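Reading time: 2 min

Unit 5. Good practice for wiping tasks with hand-held grippers

These notes go with the lab session on cleaning tasks. Read them before your first recording. They cover the rules we use at Kelow for wall-mounted panels and switches, and you will be asked to sign the sheet at the end of the binder.

Start with the wall. Check that every panel you plan to wipe is fixed tight. If one moves under a fingertip, skip it and write it in the log. Cables on the hand-held unit should hang free of your elbow and free of anything mounted on the wall. Keep your other hand out of the work area.

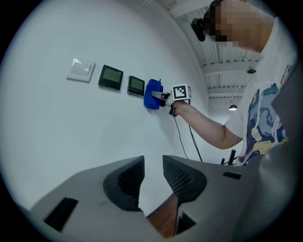 Pressure comes next. Wipe with the cloth and never with the bare finger of the gripper. Close the jaws on a thick fold so that there is fabric on every side of the tip. Go along the edge of a panel first, then across its face in one direction. Do not scrub back and forth over a screen. Light switches are wiped last, and only with a dry cloth.

One recording is one task. If you drop the cloth, stop, mark the recording as failed and begin again. Failed recordings are kept. Last term's set had 400 recordings and 385 passed review; the others are still on the drive and you may look at them.

Before each recording, look at how the cloth sits in the gripper. A cloth held too low drags on the housing. One held by a single corner swings and will catch on buttons.
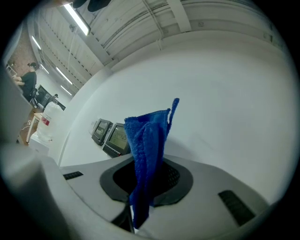
Notes by Azucena Zamudio
Checked by Alistair Purves, January

Microfiber only. Paper towels tear and leave bits in the jaws. Change the cloth after 28 recordings, or sooner if it has picked up grit. Used cloths go in the bin marked Prevora, clean ones stay in the drawer.

People working nearby do not have to move for you, but tell them before you start and keep the walkway open. Anyone can call a stop. When someone does, lower the gripper and step back from the wall before you ask why.

Questions about the log go to Khadija Shawky. Bring your signed sheet to the next lab.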